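Mosthorpe Housing Cooperative
Kitchen Ventilation Working Group - Minutes

Present: Margareta Ardeleanu (chair), Grigore Sandu (minutes), one member each from the Kanus and Raptis blocks.
Apologies: Jodville block.

1. Previous minutes
Approved with one correction. Item 4 should read "exhaust riser", not "supply riser".

2. Extraction rates
G. Sandu reported on the Kanus block readings. With the riser fan on its low setting, the top floor units drew 300 cubic meters per hour and the ground floor units 321. The target is 400 at both levels. The low figures are attributed to the original dampers, several of which do not open fully. Duct cleaning alone was considered and rejected.

3. Hood and cabinet layout
The group reviewed the standard layout for the corner kitchens. Members agreed to keep the hood on the back wall in all blocks so that the duct run stays short.

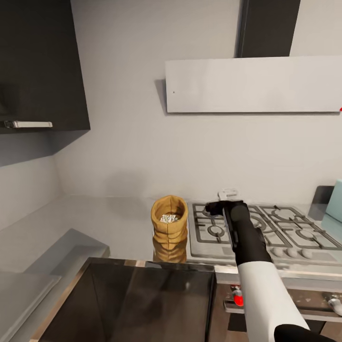 The Raptis member asked whether residents may fit recirculating hoods at their own cost. The chair replied that the house rules permit this only where no riser connection exists - Raptis has two such units. No change to the rules was proposed.

4. Noise
Complaints from Kanus concern the riser fan after 10 p.m. A timer will be tested on Sunday. Readings to be taken in the stairwell and in one bedroom.

5. Actions
G. Sandu: obtain prices for 15 replacement dampers.
M. Ardeleanu: write to Jodville regarding access to the roof.
Raptis: confirm the duct diameter at the second floor.

Next meeting: January, 7 p.m., Mosthorpe laundry room.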